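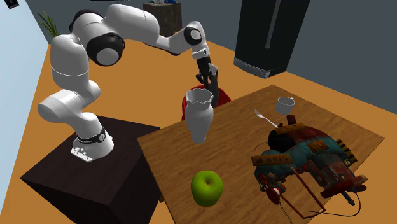

Can I switch to a push cart mid-season without wrecking my swing?

fairwaydrifter

Okay so I've carried my bag for years and my left shoulder has finally had enough. I play most Sunday mornings at Hatport, which is hilly, especially the back nine, and by the 14th I'm dragging. We've got the club's 36-hole day coming up and I can't see myself lugging a bag the whole way. I was looking at the Fastik three-wheeler but the guys I play with say carts throw off your rhythm and you end up walking the long way around every green. Anybody make the change partway through a season? And do I need a new bag? Mine's a stand bag and the legs stick out a little.

oldbogey_

Do it! I switched two years ago and my only regret is waiting. The first couple of rounds I felt kind of silly and kept forgetting to set the brake (lost it down the hill at Chidiac, almost 200 yards, straight toward the ladies' tee, everybody cheered). My scores didn't change at all but I stopped hitting those tired slices on the last few holes. Keep your stand bag. Run the lower strap under the legs and pull it tight and they'll stay put. Push it uphill with both hands, and on side slopes walk on the low side.

tin_cup_tuesday

just get electric

parthree_please

I'd borrow one before you buy. Our shop lets members take a cart out for nine holes if you ask nicely, yours might too. I had a Fastik and liked it fine but the front wheel pulled left until I found the little adjusting knob by the axle. I'm on a Troltura now, heavier, folds smaller, fits in my trunk next to the shoes. As for walking farther, park on the side of the green nearest the next tee and then go putt. Takes a round or two to get used to. For the 36 pack a spare pair of socks, your feet will go before your shoulder does.

Comments

mudball: Check that Hatport allows carts when it's soggy, ours bans them half of January.

fairwaydrifter: Thanks all, asking the shop this weekend. Not going electric, I saw the prices lol

slowplaysam: The strap trick worked on mine too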